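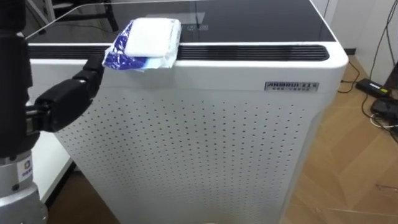

Rechercher dans le manuel OK

Accueil Sommaire Chapitres Glossaire Index

Chapitre sept
L'équilibrage hydraulique des installations à radiateurs

Dans les chapitres précédents, nous avons calculé les déperditions de chaque pièce, choisi les radiateurs et déterminé le diamètre des tubes. L'installation est maintenant montée, remplie et purgée. Il reste à faire en sorte que chaque radiateur reçoive le débit d'eau prévu par le calcul. Cette opération s'appelle l'équilibrage. Elle est souvent négligée en maison individuelle, où l'on se contente d'ouvrir tous les robinets en grand et d'attendre les réclamations du client.

À la fin du chapitre, le lecteur devra savoir expliquer pourquoi un réseau se déséquilibre, calculer le débit nominal d'un émetteur, régler un té de réglage à partir d'un abaque et rédiger une fiche de réglage exploitable par un autre technicien. Les notions de perte de charge et de point de fonctionnement du circulateur sont supposées acquises.

Un cas de départ

La maison Solheim est un pavillon à un étage avec combles aménagés. Le chauffage est assuré par une chaudière à condensation placée dans la buanderie du rez-de-chaussée. Le réseau est bitube, en cuivre, avec une colonne montante unique. Le volume d'eau de l'installation est d'environ 200 litres, valeur élevée pour une maison de cette taille, qui s'explique par la présence d'anciens radiateurs en fonte conservés lors de la rénovation.

En novembre, les occupants signalent trois choses. Le séjour, situé juste au-dessus de la distribution principale, monte vite en température. La chambre des combles reste froide le matin. Un bruit d'écoulement se fait entendre dans le couloir dès que les robinets thermostatiques des chambres se ferment.

Un premier intervenant a augmenté la vitesse du circulateur. La chambre des combles s'est un peu améliorée, le bruit dans le couloir a augmenté, et la température de retour à la chaudière est montée. Un second intervenant a relevé la courbe de chauffe. La consommation a suivi. Dans les deux cas, on a agi sur la production ou sur la pompe alors que le défaut se trouvait dans la répartition.

Ce cas nous servira de fil conducteur. Les données complètes du réseau se trouvent dans l'annexe du chapitre, avec le plan des tuyauteries établi par le bureau d'études Drastell.

Pourquoi l'eau ne va pas où l'on veut

L'eau se répartit entre des circuits en parallèle selon leur résistance. Un radiateur proche du circulateur est desservi par une faible longueur de tube : la perte de charge de son circuit est petite et le débit qui le traverse est grand. Le radiateur le plus éloigné se trouve dans la situation inverse. Entre deux points communs du réseau, la différence de pression est la même pour toutes les branches. Ce sont donc les débits qui s'ajustent, sans aucun égard pour les besoins des pièces.

Le circuit dont la perte de charge est la plus élevée au débit nominal est appelé circuit le plus défavorisé. Il ne s'agit pas toujours du plus long. Un circuit court alimenté par un tube trop fin, ou équipé d'un robinet très résistant, peut être plus défavorisé qu'un circuit long correctement dimensionné. Le calcul doit être fait pour chaque branche.

L'équilibrage consiste à ajouter, sur tous les autres circuits, la résistance qui leur manque pour atteindre celle du circuit le plus défavorisé. On ne peut pas retirer de la résistance à un réseau existant au moyen d'un organe de réglage. On ne peut qu'en ajouter. Le circuit le plus défavorisé garde donc son organe de réglage ouvert, ou presque, et c'est lui qui fixe la hauteur manométrique demandée au circulateur.

Effet d'un débit trop fort, effet d'un débit trop faible

La puissance émise par un radiateur n'est pas proportionnelle au débit. Si le débit double, l'émission n'augmente que de quelques centièmes : l'eau traverse plus vite et ressort plus chaude. Si le débit est divisé par deux, la perte de puissance reste modérée. C'est lorsqu'il devient très faible que l'émission s'effondre. Cette forme de courbe explique pourquoi une installation mal équilibrée peut donner satisfaction par temps doux et révéler ses défauts aux premiers grands froids.

Elle explique aussi l'effet sur le générateur. Les radiateurs suralimentés renvoient vers la chaudière une eau peu refroidie. Le retour commun se réchauffe et la condensation des fumées diminue, parfois jusqu'à disparaître. Avec une pompe à chaleur, la température de départ doit être relevée pour compenser les pièces mal servies, ce qui dégrade le coefficient de performance.

Le débit nominal

Le débit nécessaire à un émetteur se déduit de sa puissance et de la chute de température choisie entre l'entrée et la sortie :

débit = puissance / (constante de l'eau × chute de température)

La constante de l'eau est le produit de sa masse volumique par sa capacité thermique massique. On veillera à la cohérence des unités. L'erreur la plus fréquente chez les débutants consiste à mélanger des watts et des kilowatts dans la même colonne.

Dans la maison Solheim, le radiateur du séjour a été choisi pour 2000 W et celui de l'entrée pour 400 W. Avec la même chute de température, le premier doit recevoir cinq fois le débit du second. Or les deux appareils sont raccordés avec le même tube et le même modèle de robinet, à peu de distance l'un de l'autre. Sans réglage, leurs débits seront voisins, et l'entrée recevra bien plus d'eau que nécessaire.

Le débit total de l'installation est la somme des débits nominaux des émetteurs. Pour la maison étudiée, le calcul donne 917 litres par heure. Cette valeur sert à vérifier le choix du circulateur et à contrôler le résultat final lorsque la chaudière affiche son débit ou qu'un compteur est présent sur le retour.

Les organes de réglage

Le té de réglage se monte à la sortie du radiateur. Sous son capuchon se trouve une vis, manœuvrée à la clé six pans ou au tournevis selon les modèles. Le réglage se compte en tours à partir de la fermeture complète. Il faut donc toujours fermer entièrement, sans forcer, puis rouvrir du nombre de tours voulu. Compter à partir de l'ouverture complète conduit à des erreurs, la course totale variant d'un modèle à l'autre.

Le robinet thermostatique à préréglage intègre une bague graduée placée sous la tête. La tête s'enlève, la bague se tourne jusqu'au repère choisi, puis la tête se remet en place. Les graduations ne sont pas comparables entre fabricants. Le repère trois d'un corps Narkico ne correspond pas au repère trois d'un corps Villby, et il faut travailler avec l'abaque du modèle posé.

La vanne d'équilibrage se place en pied de colonne ou au départ d'une antenne. Elle comporte deux prises de pression permettant de mesurer le débit avec un appareil adapté. Elle est courante en immeuble et rare en maison individuelle.

Un robinet thermostatique ne remplace pas l'équilibrage. Il corrige la température de la pièce en réduisant le débit lorsque la consigne est atteinte. Pendant la remontée du matin, toutes les têtes sont ouvertes en grand, et le réseau se comporte comme s'il n'y en avait aucune. C'est à ce moment que la chambre des combles de notre exemple manque d'eau.

Avant de commencer

Un réglage effectué sur une installation en mauvais état est à refaire. On contrôlera au préalable les points suivants :

- pression de remplissage et prégonflage du vase d'expansion ;
- purge de tous les radiateurs, y compris les points hauts de la colonne ;
- propreté du filtre ou du pot à boues ;
- liberté de mouvement des tiges de robinets, têtes déposées ;
- mode de régulation et réglage du circulateur.

Le relevé des radiateurs se fait pièce par pièce. On note le type, les dimensions, le modèle de robinet et celui du té. Tormod Løken, qui a établi le relevé utilisé dans ce chapitre, numérote les appareils dans le sens de circulation de l'eau, en partant de la chaudière. Nous conservons cette convention dans tous les tableaux.

Exercices préparatoires

1. Tracer le schéma de principe d'un réseau bitube à quatre radiateurs. Repérer le circuit que l'on suppose le plus défavorisé et indiquer quelles données manquent pour le confirmer.

2. Calculer le rapport des débits nominaux des deux radiateurs du cas Solheim si la chute de température retenue pour l'entrée est deux fois plus grande que celle du séjour.

3. Expliquer en quelques lignes pourquoi l'augmentation de la vitesse du circulateur a élevé la température de retour.

La section suivante traite de la méthode par calcul, puis de la méthode par mesure des températures de retour.

À lire aussi
Le vase d'expansion : choix et contrôle
Réseaux monotubes et dérivations
Désembouage d'une installation ancienne
Régler une courbe de chauffe
Lire l'abaque d'un robinet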